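Home Talks Schedule Speakers Contact

Clearing a shared table — speaker notes
Ghada Qudah, 27th June

Start with the table at Marino. It gets used for everything, so things collect on it. Ask who has a table like that at home. Wait for hands.

Main point: sort by where a thing goes next. Paper goes first, because it spreads. Printed sheets in one stack, folders on their own. Don't read anything yet — reading is what stops people.

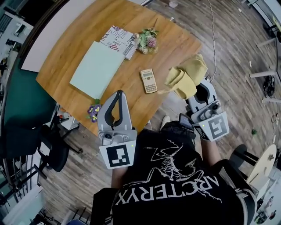

Small things come second. A calculator goes back in the drawer with the pens. Artificial flowers can stay if they have a fixed spot. Loose sprigs with no vase go in a bag until someone finds one.

Cloth last. Wipe the top, fold the cloth, hang it up. If it stays on the table it becomes one more thing to clear.

Timing: Naa Lamptey and I tried this for 18 days. Two passes a day, morning and before closing. Nearly 100 sheets of paper went to recycling.

Pause for questions. Edem will ask about cables. Answer: deal with the floor separately, another day.

Hand over to Elba Gallardo for the drawer session.

Related
Drawers that close — Elba Gallardo
What to do with old folders
One shelf, 49 books

We use cookies to improve your visit. Accept / Settings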